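Boxes packed tight in a bin on the floor – move them to the shelf or leave them?

Posted in Storage & Workshop by Angharad Wynne
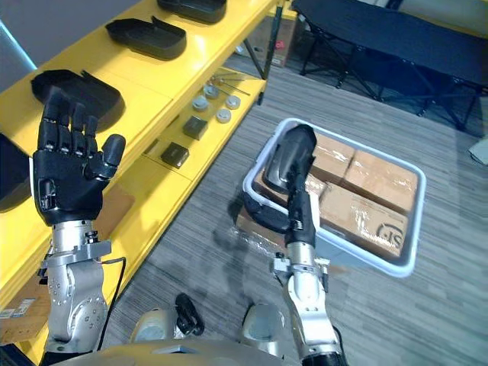 I have taken over the stockroom at a small parts shop in Gernville, and the previous regime believed in bins. White plastic ones, on the floor, with cardboard boxes wedged in side by side and every box done up in clear tape or film like a sandwich for a long flight. Getting the first box out means digging your fingers down a gap that doesn't exist. Meanwhile there's a yellow shelving unit right next to it with black trays on top.

Do I unpack the bin onto the shelves, or is there some wisdom in the floor method that I'm missing? Also, the marking on one box has worn down to what might be "ST". Stock? Stuff? Stop?

Joris Verhoeven
9 upvotes

Shelves. Floors are for feet.

Annelies Bosman
558 upvotes

Depends what the boxes weigh. I ran the back room at Van Hecke for years and we had 900 bins when I started, so I've got opinions.

Heavy boxes stay low. That can mean the bottom shelf, but put them up top and you'll be lifting them down past your nose every morning. Light ones can go wherever you like.

If you keep the bin, take one box out and leave the space open. You lose a quarter of a bin and gain the use of your hand. Our buyer considered this a scandal – he had paid for the whole bin and wanted it full.

Don't peel the wrap off until you know what's inside, and pick up any loose plastic lying on the floor. I've skated on a piece of it and it wasn't graceful. As for "ST", open the box, then write the contents on the side in words a stranger could read. Do it on the top too if it's going back in a bin.

Siebe De Graaf
2 upvotes

ST was "small, threaded" where I worked. Could be anything at yours. We had 4,000 of them and I never saw one used.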